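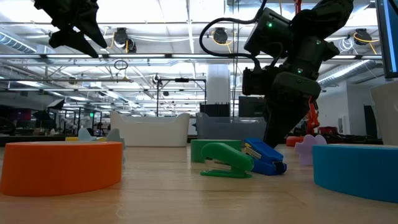 What is an artist statement for?

It tells a stranger what you make, what you make it from and what keeps you at it, in about the time it takes to walk from one wall to the next.

Studio Practice II, Week 10
Handout: Writing the statement

Last week's drafts are back in your folders. Several of you used the word "liminal." One of you used it in the title. We will speak of this once, in class, and then move on.

Length
The Ranness student show allows 150 words per wall text. The Hamier residency form allows 300 and stops accepting letters at 300, mid-word if necessary. Write the short one first. Padding a short statement is easy (you have all been in school for years), while cutting a long one takes a whole evening and usually a friend.

Opening sentence
Start with the work. "I make large drawings of drainage ditches" is a fine opening. "Since childhood I have been fascinated by" is how 57 of the 66 statements in my file from the April open call begin, give or take the verb. I read them all in one sitting and do not recommend it.

Materials
Name them. "Mixed media" means you didn't want to decide. If it is ink and house paint on bedsheets, say ink and house paint on bedsheets. Readers like bedsheets.

Influences
Two at most, and only if a viewer could find them in the work. If you studied something else before you got here, geology or nursing or accounting, mention it when it shows. The student whose Kun Gallery piece was built from tide tables had every right to bring up oceanography. The rest of us can leave physics alone.

First or third person
First, for statements. Third, for the bio. Do not mix them in the same paragraph, or it will sound as though someone walked in and took the pen from you.

Words to look at twice
explores, interrogates, journey, practice (when you mean "paintings"), space (when you mean "room"), the viewer (when you mean your aunt)

Exercise
Trade statements with someone whose work you haven't seen. Read theirs, then sketch what you think the work looks like. Five minutes, pencil. Hand back the sketch without comment. If it shows a gray cloud, the statement needs nouns — go back and put some in.

Reading
Rimanitz reader, chapter 2, on wall labels. Skip the section on fonts, which is mostly the author settling a score.

Due
Tuesday, June 10, 2025, printed, both lengths, name on the back. Bring one image of the work the statement refers to. Work that doesn't exist yet is harder to photograph, so plan ahead.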